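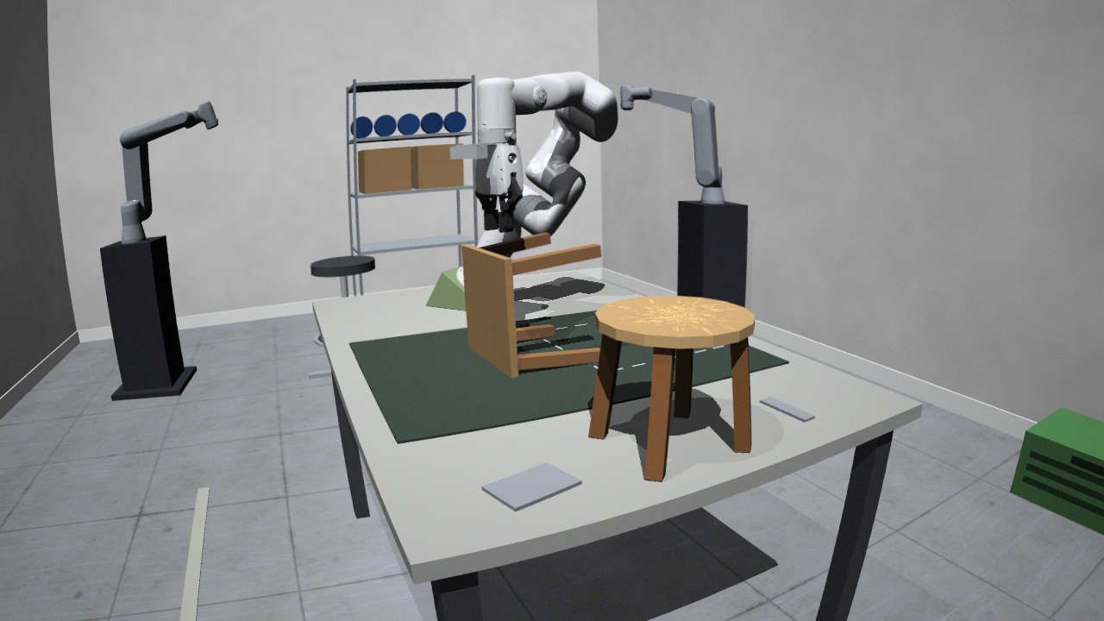 A small chair held on its side over the mat, during the chair round of our virtual gripper test.

Two Grippers, One Chair and a Lot of Patience

I have wanted to run this test ever since I watched a very expensive robot arm fail to pick up a footstool. The arm was fine. It could reach the stool from any side you liked, and it moved beautifully. The trouble was all in the last few centimetres, where a pair of stubby fingers met a round seat and splayed legs and had no idea what to do with either.

Grippers get a fraction of the attention that arms do, and I think that's a shame. An arm tells you where a robot can go. A gripper tells you what it can do once it gets there, and for anyone thinking of spending $3000 or more on a hand for a small workshop robot, the differences are huge fun to poke at.

So we poked. We took two designs, the Jinata parallel jaw and the three-fingered Hirano, and put both through the same chores on the same arm. Everything happened in Florus, a simulator I've been using since May, which meant we could drop things all afternoon without buying replacements. The furniture came from the Zavwood set, a collection of small wooden pieces modelled with believable weights and edges. There's a chair, a table and a round stool, and each one is awkward in its own way.

I love furniture for this kind of work. Boxes and cans are too polite. A chair has thin rails, a flat panel, empty gaps where your eye says there should be something to grab, and a balance point that never seems to be inside the wood.

The table trials

We started with the table because it looked easy. The job was to take hold of the top by its front edge and shift the whole piece so its legs landed inside a marked area.

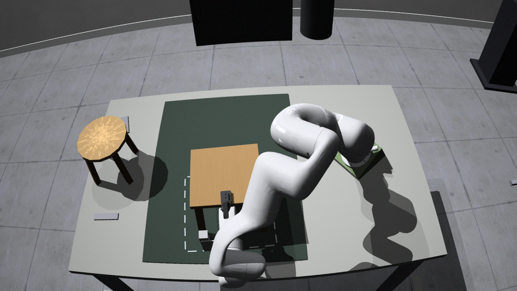 Parallel jaws like a flat edge, and the Jinata should have walked this one. Its fingers close straight towards each other, so a thin slab of wood is close to the ideal thing to hand it. The hard part is the approach. To get the fingers pointing down just above the front of the tabletop, the arm has to loop back on itself and swing its lowest links out towards the near side of the bench, and that long, folded pose leaves little room for a correction. When our approach was a touch too high, the fingers closed on air. A touch too low and they shoved the table across the mat, dashed outline and all forgotten.

Once we slowed the last part of the move, the Jinata settled down nicely. It has a plain, predictable squeeze, and you quickly learn what it will do. The Hirano took hold from a wider range of heights, which I enjoyed, but its third finger kept meeting the underside of the tabletop before the other two were ready. Watching it sort itself out is like watching someone put on gloves in a hurry.

For each gripper we used 35 starting positions, shuffling the table a little each time. The Hirano was the more forgiving of the two when the table sat at an odd angle. The Jinata was quicker and, when it had a clean line in, tidier at the finish.
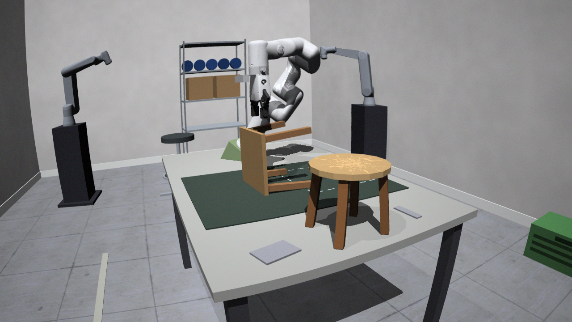

The chair trials

Here's where I got properly excited. Pick up a chair by its top and you find out right away what your grip is made of. The weight hangs off to one side, the legs stick out, and any slack between finger and wood becomes a slow, sad rotation. Tip the chair over and all those legs and rails need somewhere to go, so a nearby stool suddenly matters a great deal to your path planning.

We gave each gripper 400 attempts and counted a success when the chair reached its goal without slipping or bumping its neighbour. The Jinata managed 296. I'd have guessed a lower score going in, and I'd happily have lost money on it! The Hirano finished ahead, and nearly all of its lead came from attempts where the chair began to twist. Three points of contact will do that for you.

What I hadn't expected was how much finger padding would matter. Florus lets you change the friction of the fingertips, and a modest bump – the sort you might get from a better rubber – did more for the Jinata than any change we made to its closing force. Squeezing harder mostly just moved the chair sooner and further in the wrong direction.

Camera placement was the other surprise. We tried a low view from the front and a higher one looking down over the bench. The low view is lovely for judging how far a chair is off the mat. For the table it was close to useless, and we went back to the high camera every time we needed to line up fingers with an edge.

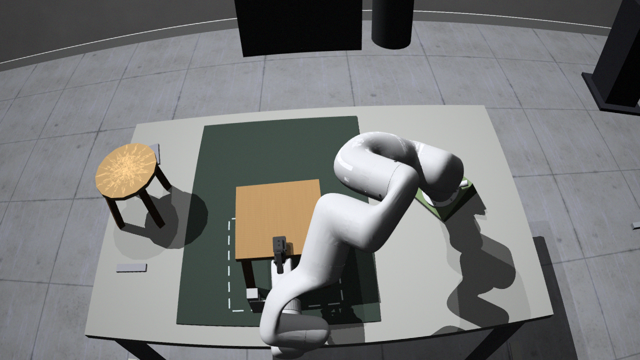

Even then there's a catch, because an arm reaching across its own work blocks a good part of what you want to see. We ended up switching between views in the middle of a run, and if I were setting up a real bench tomorrow I'd budget for a second camera before I looked at a fancier gripper.

Which one would I buy?

For flat stock, panels and anything with a decent edge, the Jinata. It's simple to set up, easy to reason about and a pleasure to program once you respect its approach angle. For a mixed bag of odd shapes I'd lean towards the Hirano and put up with the fiddling.

Simulated wood is kinder than the real stuff, of course. It has no splinters, no sticky varnish and no wobbly leg that someone glued back on years ago. I'd like to repeat the chair round on a physical bench with both sets of fingertips, old rubber and new, and see how much of that padding result survives. The stool still has a round to itself coming, too, and I already suspect those splayed legs are going to give the parallel jaws a rough afternoon.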